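Clunano Pocket Chamber, review after one session of the assembly

I follow the state assembly for a small newsletter in Zallstead, and since May I use the Clunano Pocket Chamber to listen to the sittings. It is a small radio receiver with a memory inside. You choose the house or a committee, and it records the debate while you do other work.

The sound is clear, also when many members shout at the same time. I could understand the whole budget reply of the opposition, and this was not an easy afternoon for any microphone. The recorder keeps 19 hours, enough for 4 long sittings if the Speaker does not extend them.

What I like most is the marker button. When a member says something I want to quote, I press it and the device saves the last 5 minutes separately. In the debate on the Wirnach bridge I used it again and again — two statements from the same bench did not agree with each other, and I had both of them ready before the vote.

Some things are weaker. The names of the speakers come on the screen too late, and when there is a point of order they do not come at all. The menu is slow. The printed manual explains the committees of the old house, before the seats were changed, so you have to find the new channels alone.

I compared it with the older Wang receiver, which a colleague gave me for the week of the by-election. The Wang has a better battery, but it cannot save anything. 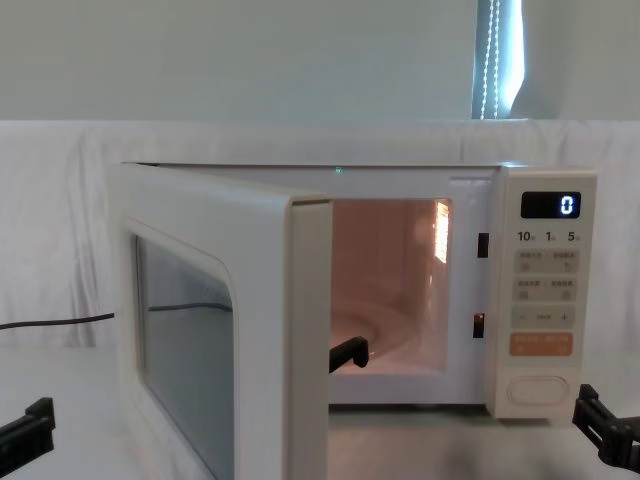

Microwave with the door open and the light on inside.

I paid 282 for the Clunano, with the earphone included. For a person who only wants the evening news it is too much money. If you write about the assembly every week, I think it is a fair price, and I will keep mine for the winter session.

Rating: 4 out of 5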